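**Sourdough starter in January, feed it or leave it?**

siebe_dg: kitchen is freezing, starter barely moving. second winter with it 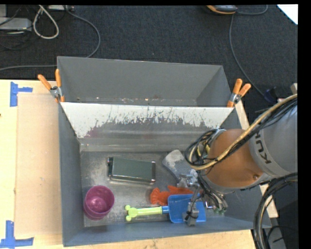 How often should I feed it if it lives in the fridge?

**lieven_m:** Once a week is plenty. Equal weights flour and water, back in the fridge.

**PrincessB:** weekly is overkill imo. Mine went 22 days over Christmas, one feed and it was fine. Bit of grey liquid, poured it off

**lieven_m:** fine for you maybe. Mine goes sour as vinegar after 2 weeks and the loaf comes out flat

**norbert.t:** depends on the flour tho. Rye keeps going much longer than white. I use Geerts wholemeal rye, 100 g each time

**PrincessB:** 100 g?? what do you do with all the leftovers

**norbert.t:** pancakes. crackers. sometimes teh compost

**siebe_dg:** ok so rye, weekly-ish. Does it need warm water?

**lieven_m:** Lukewarm helps when the kitchen's cold.

**PrincessB:** I use it straight from the tap, never had a problem

**siebe_dg:** going lukewarm. will report back once i've baked somthing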